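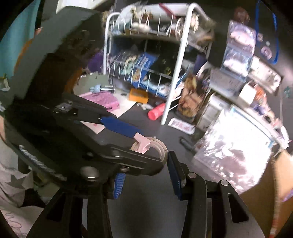
Figure 3. Tabletop with small household goods toward the back and two black hand-held grippers in front.

4.2 Template choice and time to first listing

We compared two storefront templates, Planduvel and Prorkel, both offered to new sellers through the Branditus theme shop. Logs were available for 1,888 stores opened on one or the other. A store was kept in the sample if its owner had added at least one product and had not changed templates during the study period.

Planduvel places the product grid on the home page by default. Prorkel opens with a full-width banner and leaves the grid one click away. Owners could change either layout, but most kept the default through the first month. Stores on Planduvel reached their first published listing sooner, and the gap was widest among sellers with small catalogs — those with 33 products or fewer.

Page load time did not explain the difference. Both templates were tested on the same host with the same set of product photos, and the results were close enough that we treat them as equal. Support requests tell us more. Mensah and Keane read 2,406 tickets and coded each by topic. Prorkel owners wrote most often about the banner, mainly its text size on phones, while Planduvel owners asked about shipping settings and tax fields. Tickets that fit neither topic list were coded again by Türkmen, and her codes were used in the final count.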